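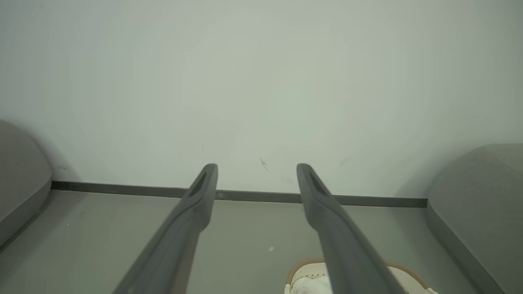
Chapter 3

Where Does Your Week Go?

Search this book Enter keyword Go

I started keeping a time diary in the November I moved to Lamport, mostly because my friend Dorothy Goodall dared me to. We'd been arguing over who had less free time (a silly thing to argue about over a whole pot of tea, when you think of it), and she said, fine, write it down. So I did, every quarter of an hour, in a school exercise book with a coffee ring on the cover.

By the end of the first week I was cross. I had thought of myself as someone who worked long hours and slept badly. My diary said I slept perfectly well and spent a shocking amount of time walking between rooms. Dorothy's was worse, and she still won't let me print it!

This chapter is about time-use studies, and I'll admit it's my favourite in the book. We'll look at how people record a day, how researchers sort what they record into categories, and why those categories cause so many fights. You'll need your own diary for the exercises, so start one tonight if you haven't already. A cheap notebook is fine.
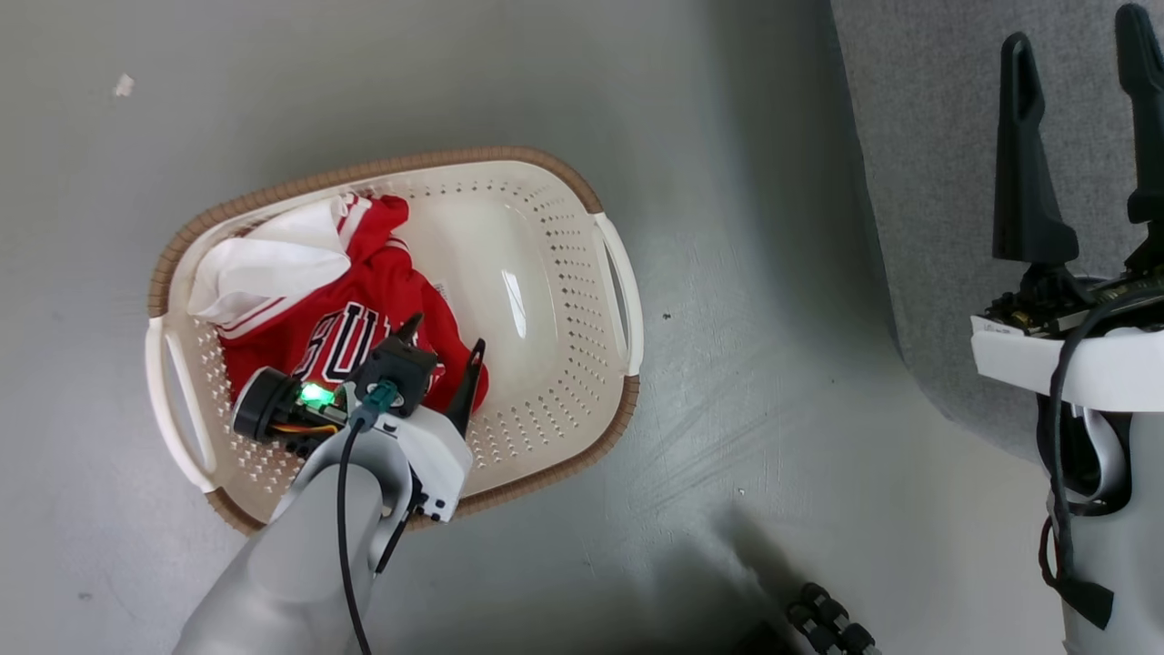
Sorting is where most beginners come unstuck. My own students get through paid work and sleep without any trouble, and then they hit the unpaid stuff and the whole class starts talking at once. Is minding a toddler while you cook one activity or two? Do you count the drive to your mum's as travel or family? Take something as plain as a red sports jersey in a white laundry basket. Washing it is housework, sure, but if it's your kid's jersey and you're hunting for it ten minutes before the game, one coder will put that under child care and another under sport. I've seen grown adults stop speaking over less.

The Catterall survey, which we'll keep coming back to, had to settle all this before a single diary went out. Hsin-yi Wu and Kirsty Holroyd ran it on a tiny budget. They got 2,823 diaries back, of which 1,754 were filled in well enough to use, and they ended up with 177 activity codes. I think that's too many. Kirsty thinks it's too few, and you'll get to hear her side in section 3.4.

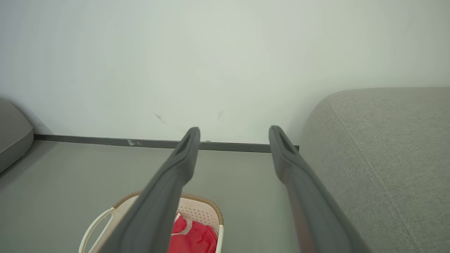

Figure 3.2 White wall, dark baseboard and grey sofa.

One more thing before we get going. People round things off. Ask someone when they had dinner and they'll say six o'clock, hardly ever 6:10. They also tidy up their behaviour a bit when they know a stranger will be reading (I certainly did, there's an evening in my first diary marked "reading" that was mostly telly). We'll deal with rounding first, in section 3.1, and leave the fibbing until you've had some practice with real entries.

Before you read on, jot down how many hours you think you spent on housework last week. Don't change it later.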